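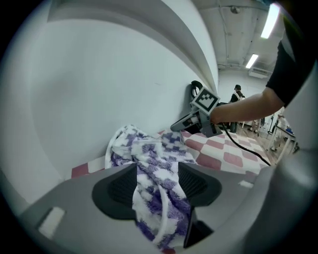

Visit Report: Open Day at the Juvstead Workshop
Submitted by Sabina Gazi
Group: Sabina Gazi, Traian Preda, Paula Moldovan
Course instructor: Raluca Iordache
3/17/24

Why we went

Our group project this year is about how robots learn to handle soft things, meaning cloth mostly, and up to the day of the visit we had done all of our work from articles and from videos that Traian kept sending us late at night. Ms. Iordache suggested that we go and see the work being done by people who do it every day, and she was kind enough to write to Juvstead for us. They answered the same afternoon and said their open day was coming up and we'd be very welcome (they also said to eat first, which was good advice!).

Getting there and the introduction

Juvstead has the upper floor of the Mihăilă building, and we walked past the door twice before Paula spotted the bell. Our host was Mircea Hodoroagă, who looks after the recording sessions and who has the patience of a saint, given how many questions we had written down. He started with a short talk of 40 minutes. I say short because it felt that way, and my notes from it fill 5 pages.

The main idea is that a person holds a gripper in each hand and does an ordinary household job with them. The grippers have cameras on them, so what gets recorded is very close to what a robot would see if it had the same grippers on the ends of its arms. Later the recordings are used to train the robot. We had read about this, but I think all three of us had pictured something more like a remote control, and it made much more sense once we saw somebody standing at a table and simply getting on with it.

The towel demonstration

The job we watched longest was towel handling. The towel was a fluffy one in purple and white checks, and it was on a tablecloth that was checked as well, in a dusty pink-red and white. Traian asked whether that was on purpose, and Mr. Hodoroagă said yes, they like to change the table covering often, and a busy pattern under a busy towel is a useful hard case. If the robot only ever sees towels on plain tables, he told us, it will be lost in a real kitchen.

What struck me most was how the finger pads take hold of the cloth. They are black and ribbed on the inside, and terry cloth bunches up between them in a way that a box or a cup never would. One gripper pinches and holds while the other comes in over the table for its own piece. There is a square black-and-white marker on top of the gripper, and Mr. Hodoroagă explained that it helps the software work out where one hand is compared to the other. I had assumed it was a label, and I was glad I had not said so out loud.

Trying it ourselves

After the demonstration we each got a turn. I went first and picked up two layers of towel when I wanted one, and then I did it again. Paula was the best of us by a good margin. She does a lot of sewing and she said the trick was to go for the edge and be slow about it, and after that my third try was much better. Traian found the cable got in his way until he was shown how to let it hang to the side.

It is tiring work for the wrists! The people who do it take a break after every few recordings, and I can see why.

Questions we asked

We asked what happens to a recording when the towel gets dropped. They keep it if the person picks the towel up and carries on, and they mark it so it can be found later. We also asked how they decide that a towel is folded well enough, and it seems this is still argued over. Mr. Hodoroagă showed us the checklist they use, which is called Utham after an old project, and it allows more crooked corners than my grandmother would.

What we will change in our project

We had planned to write only about the robot's side of things. We would now like to add a chapter on the people making the recordings, and on small choices such as tablecloths. Paula is going to draw the two-handed setup for it. Traian will write to Mr. Hodoroagă about coming back in October, when they expect to have a robot arm running on the towel recordings.

We would like to thank Ms. Iordache for arranging the visit and everyone at Juvstead for their time, and for the tea.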